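Monday mornings at Pruvik start with a dead robot. Dead on purpose, I should say. The technician who looks after the company's two-armed simulated cell likes to reload it from scratch before anyone else logs on, and she let me pull up a chair and pester her with questions.

"People think simulation means no maintenance," she told me, already laughing. "Oh, there's maintenance! The joints don't wear out, but the settings drift every time somebody tweaks something and forgets to tell me."
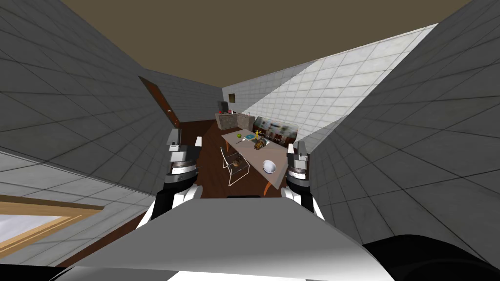
Both arms out on either side of the table in the simulated room.

Her first job is the zero check. She sends each arm to its home pose, reads back the joint angles and compares them with a file she keeps under lock and key (okay, a password). Then come the grippers, which get 40 open-and-close cycles each. I asked what she's looking for, and she shrugged. "Fingers that don't arrive together. If one lags, I go straight to the gain settings. Four times out of five it's a number someone copied from the Leltard setup, and that's a completely different hand."

After that she swings the arms through the room and watches for the wrist to jitter. She's fond of this part, I could tell, and she'd gone quiet for the first time all morning. 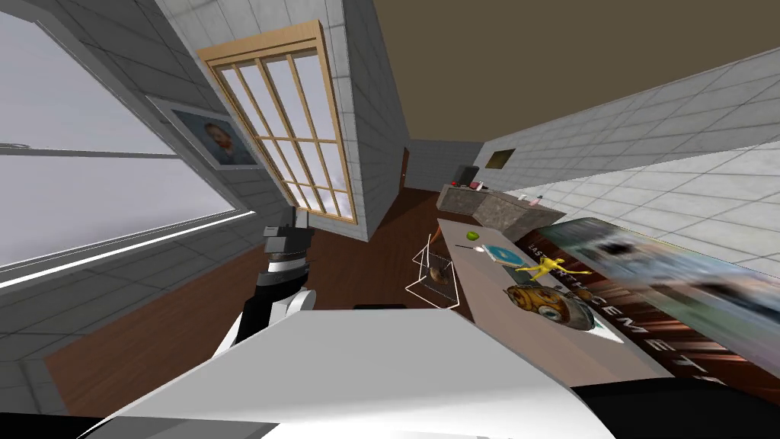 One gripper up beside the table, with the other arm across the foreground.

Contact is what eats her afternoons. Bowls are the worst, she says, all curves and thin edges, and she'll spend ages on friction values before she's happy. "I change one thing, run it 300 times, go get coffee, come back and change it again. It's slow! I kind of love it."

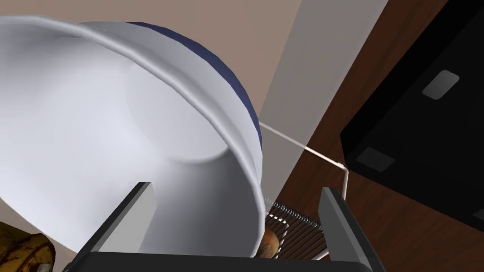 So how often does the cell need a full reload? Once a week, plus any time the physics engine gets an update, and she saves the old settings first so she can go back to them.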